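Stalum gripper trials

The Stalum gripper trials are a series of bench comparisons of robot grippers for bin picking, run by the Stalum workshop. The trials set different end tools against each other on the same mixed items, picked from an open bin. They are known mostly for the test sheets, which other small labs copied, and for a long argument over suction cups.

Contents
1 Background
2 Method
3 Grippers compared
4 Results
5 Criticism
6 See also

Background

Started in January by Valdir Seixas and Perla Alvarado. Seixas wanted one number per gripper, Alvarado wanted notes on every miss. Both ended up on the sheet. Earlier tests at Stalum used wooden blocks only – easy to pick, told them very little. Blocks were dropped after the first week and swapped for household stuff and toys, mixed shapes, some in packaging.

The first controller was a Trolier unit. Replaced after repeated timeouts, then put back when the timeouts were traced to a bad network cable. Early runs are marked "T1" in the logs and normally left out of the totals.

Method

Items go in the bin by hand, no set order. The arm gets one try at each item, then moves on to the next. A pick counts if the item clears the wall of the bin and is still held at the drop point. Dropped on the way over = miss. Item tipped over but not lifted = miss, with a note.

Bin must not shift during a run. Even a small slide throws off the camera calibration, and the arm then comes down beside the item or hits the wall. Any run with a shifted bin is thrown out and repeated from the start.
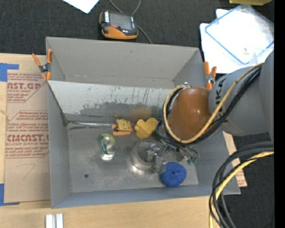

KUKA arm with metal gripper over the test bin, mixed items on the floor of the bin.

Cable routing gets its own line on the test sheet. Air lines and signal cables have to leave enough slack for full wrist rotation, but not so much that a loop drags over the items. Ximena Pacheco wrote the routing notes, which are longer than the rest of the manual put together.

Grippers compared

Jadent two-finger. Electric, parallel jaws, flat pads. Slow to close but repeats well.
Chávez suction head. Single cup, bellows type. Fast, light, needs clean air.
Chávez combined head. Cup and fingers on one mount. Heaviest of the group, and the wrist has to be recalibrated after fitting.

A soft three-finger hand was also planned. It arrived with the wrong flange and was never mounted.

Results

The main round came to 501 attempts, split over the three heads. The combined head had the best overall score, the suction head the best time per pick, almost 2 seconds faster than the Jadent. Round items with a ribbed or bumpy surface were the worst case for suction, the cup could not seal. Thin packaged items were the worst case for the fingers, especially when lying flat against a wall of the bin.

Worn spots on the bin surfaces also caused trouble. The depth camera read shiny patches as holes or as items, and the planner sent the arm after them. Eight of the misses in the main round were put down to this. Sointu Jääskeläinen later added a mask for the bare metal areas, wich fixed most of it.

Results were posted on Monday, August 25, 2025, with a corrected table the same evening (two columns had been swaped).

Criticism

Jaqueline Sandoval, who ran similiar tests with the Jadent gripper, objected to the one-try rule. In her view a real picking cell would always retry, so the suction scores look worse than they should. Seixas answered that retries hide bad grasp planning. The current sheet has a column for a second try – optional, mostly left blank.

The small item set has also been questioned. No cloth, nothing over 7 inches long.

See also

Bin picking
Vacuum gripper
Hand-eye calibration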